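Notebook, chores bench – January 2020

Back at the bench after the break, and the big question taped above it is still the same one we started with in August: can a machine tidy up after people yet, or are we kidding ourselves? I've got opinions (as usual), so I'm putting them down before I lose them again.

First the Jandville run, because I promised to write it up. That was the shop-floor job: cartons off a belt, onto a cart, all day long. The arm made 3,553 picks on one set of suction cups and I have no complaints. Same carton, same belt, same lights. If your chore looks like that, go buy a machine, you'll be happy!

Then we moved over to snacks and my mood went downhill. A carton has corners. A little snack packet has a crinkly seam, some air in it and no fixed shape at all, so wherever you squeeze it the rest goes somewhere else. Of 994 tries with the Ollar planner we dropped or missed way more than I'd want in my own kitchen, and the shiny wrappers were the worst of the lot – the depth readings go to mush on anything glossy. Furska's jaws did better once I backed off the closing force, but then they let go halfway to the bin. Back and forth all afternoon.

So now it's hand-held grippers over the patterned mat, small packets in a loose cluster, boxes at the back for clutter. I like working this way. You feel right away how much you fudge with your wrist when you go after something flat, and none of that fudging is in the Bhatia script we've been running since summer.

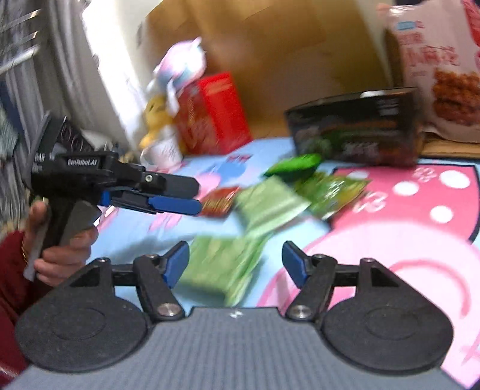
Would I let one of these loose in a real kitchen this year? For clearing the same few things off the same table, sure, with me standing next to it; for putting away a week of groceries, not a chance.

What bugs me is the angle. Coming straight down is fine for a packet lying by itself, but once two of them touch I keep wanting to slide one out sideways first, and the planner has no idea that sliding is allowed. I've asked for a push-then-pinch move. It'll be ugly code, but I'd take ugly.

Also, finger pads. I wiped one set with alcohol and left the other alone, and I think the wiped ones grip foil better, but I didn't write down which set was which (my fault), so that has to be done over.

To do:

- redo the pad test, and label the 2 sets this time
- lower closing force on the Furska jaws another notch
- try the push-then-pinch on touching packets only
- get more snacks, and please stop eating the test items
- send the Jandville numbers over with the belt speed included, I left it out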